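**Sesthorpe Riding Club Forum › Competitions › Proposed change to the jump-off order**

**Matmont_Secretary**

Members are invited to comment on a proposed amendment to the conditions for the Sesthorpe Winter Series, to take effect from the December show.

At present, riders who go clear in the first round of the open class return for the jump-off in their original drawn order. The proposal is that they should return in reverse order of first-round time, so that the fastest clear jumps last. First-round time would not otherwise count towards the result. The height, the time allowed and the entry fee would remain as they are.

Comments made in this thread will be passed to the show office before the schedule is printed. Please keep to the matter in hand.

**oxer_and_out**

I support the amendment. The final rider to go should, as far as possible, be the one who has shown the most over the course already. Under the drawn order the class is often settled early, and those remaining have only to decide whether to chase a time they cannot reach. Spectators have generally gone to their lorries by then.

I would ask that the order be displayed at the collecting ring as well as at the secretary's window. It is a long walk between the two with a horse in hand.

**greyhorse_lane**

I am opposed, and I should like my reasons recorded.

The first round is meant to be ridden for a clear. If a good place in the jump-off depends upon speed, people will ride the first round fast, and the less experienced combinations will be the ones to suffer. We have a number of young horses in this class who are there to learn. I do not believe it serves them to have their riders looking at the clock from the first fence.

There is also the matter of riders with two horses. Under the drawn order the office can keep the two well apart. Under the proposed order they may well fall next to one another, and the whole class will be kept waiting while a saddle is moved.

**oxer_and_out**

With respect to the previous poster, the time would decide only the order of going. A rider who does not care when he jumps need not hurry at all. The point about riders with two horses is a fair one and I have no answer to it.

**S. Coutinho**

I have built the courses for this series for the past 6 seasons and may be able to assist on one or two points.

The effect on first-round riding depends a good deal on the track. Where the distances are related and the turns are open, there is little to be gained by hurrying, and most riders will settle into the same rhythm whatever the conditions say. Where I leave an inside turn available in the first round, some will take it. Should the amendment be adopted, I would place the inside turns in the jump-off only. I would also keep the double well away from the gate, as horses drawn towards home tend to flatten there.
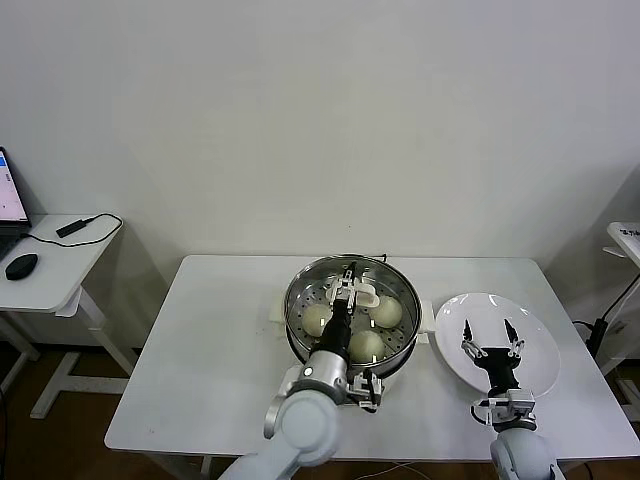

On the question of riders with two horses, other shows deal with it by allowing the judge to move one of them by up to 2 places. This is announced before the jump-off begins and is seldom disputed. I would recommend that the same wording be used here.

Sebastião Coutinho

**Vatuma_Stud**

We usually bring several horses to this series and have a direct interest in the answer. Moving one horse by two places would not be enough for us. A change of tack and a proper warm-up over the practice fence take longer than two rounds, particularly in the short course used indoors. We should prefer four places, or a drawn order for any rider with more than one horse through.

We have no strong feeling about the principle. Our mare Assunção is better going early, before the ground is cut up, but she is also quick, so the new order would put her last. That is our difficulty and we do not offer it as an argument.

**greyhorse_lane**

It seems to me that it is precisely an argument. The surface at the far end has been poor since the autumn, and it is worse after 80 horses have been round it. To send the fastest horse over the worst ground is to ask for a fall. If the arena were harrowed before the jump-off I should think differently, although I would still have reservations about the young horses.

**Matmont_Secretary**

On the last point, the arena is harrowed between classes, but not between the first round and the jump-off. The estate staff have been asked whether an additional pass would be possible. Any such pass would add to the length of the day, and the hall must be cleared by six in the evening.

**oxer_and_out**

Could the course walk for the following class be shortened to make up the time?

**S. Coutinho**

I would not advise it. The walk is short enough already, and the novice riders need every minute of it. It would be better to have the poles for the jump-off set out beside their fences beforehand, so that the arena party can alter the track while the tractor is at the far end. I am willing to draw up a plan on that basis if the office wishes.

**greyhorse_lane**

If the surface is attended to and the inside turns are kept out of the first round, as Mr Coutinho suggests, I would not object to the amendment being tried at a single show. I remain opposed to its adoption for the whole series without a trial.

**Vatuma_Stud**

Agreed as to a trial. We maintain our request for four places.

**Matmont_Secretary**

The comments above have been noted, and Mr Coutinho's offer of a plan is accepted with thanks. The wording on riders with more than one horse will be redrafted with both two and four places shown, and will be posted in this section for further comment. Until then the existing conditions stand, and entries for December should be made on the usual form.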